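Itmont, April 3, 2019

# What a Public Demonstration Owes the Public

The Gosthorpe open day has become a regular part of the spring calendar in Itmont, and this year up to 200 residents passed through its doors. Most of them came to see the household manipulation program, known within the institute as Paul. The program teaches robot arms to handle kitchen goods, and it does so for the most part in simulation. Visitors were seated before a large screen and shown computer-rendered arms attending to chores that most adults complete without thought.

It is the view of this writer that the demonstration was worthwhile, that it was presented with care, and that it should nonetheless be changed before the next one is held in May.

The case for such events is easily made. Public money supports the work at Gosthorpe, and the public is entitled to look at what it is paying for. A written report reaches very few households. A wine bottle held upside down in the air by a machine reaches nearly everyone in the room, including the children, and several visitors near me drew in their breath as though real glass were at risk. 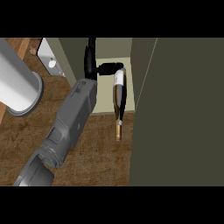 *A simulated arm holds a wine bottle, neck down, during the Paul demonstration at Gosthorpe.*

That reaction deserves some attention. The bottle existed only as a set of numbers, and everyone present had been told so in the opening remarks. The label, the gold capsule and the shine along the side were nevertheless enough to persuade the eye. A simulation that looks convincing invites the audience to believe that the task itself has been mastered, and a good presenter must work against that belief from the first minute to the last.

Dr. Selvaraj Dissanayake, who led the afternoon session, did so in part. He explained that a practice run in the simulator costs almost nothing and that a poor grip harms no one. He told us that the group had prepared 307 kitchen arrangements for the program, and that 136 of these had been added in the past year. He answered questions patiently and did not promise a robot butler to anybody. When a retired nurse asked whether such a machine could one day help a patient with weak hands put away the groceries, he replied that he hoped so and declined to name a year.

What he did not offer was a plain account of failure. The printed program, prepared with the support of Vindix, devoted two pages to the aims of the project and a single sentence to its limits. The audience was not told how often an arm misjudges a grip, nor how performance in the simulator compares with performance on physical equipment. I raised this in the question period and was assured that the figures exist. In that case they should be on the screen.

There is a second matter, that of pace. The later part of the session turned to a view with two arms close together in front of a cabinet, with a cucumber and a potato on the surface to one side. It was, to my mind, the most instructive portion of the day. It was also given the least time.
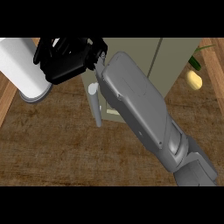
*Two simulated arms in front of a cabinet, with vegetables at right.*

Two arms sharing so small a space raise a question that any family with a narrow kitchen will recognize. Each must keep out of the way of the other while still getting on with its work. An explanation of how the program settles that question would have held the room. Instead the session moved quickly to a closing address on regional employment, a worthy subject that might have been given an evening of its own.

I would therefore put three requests to the institute. The first is that every public session include at least one failed attempt, shown in full and discussed by a member of the research staff. The second is that results from simulation and results from physical machines be reported side by side, in language that a layperson can follow. The third is that attendance at each session be limited to 50, so that those in the rear seats may see the screen and be heard when they speak.

None of these requests would require new equipment. The first may cause some discomfort, and I understand why an institution that depends on continued support would hesitate before it. Residents of Itmont have shown, however, that they will give up a spring afternoon to learn how a machine is taught to hold a bottle. They can be trusted to watch one being dropped.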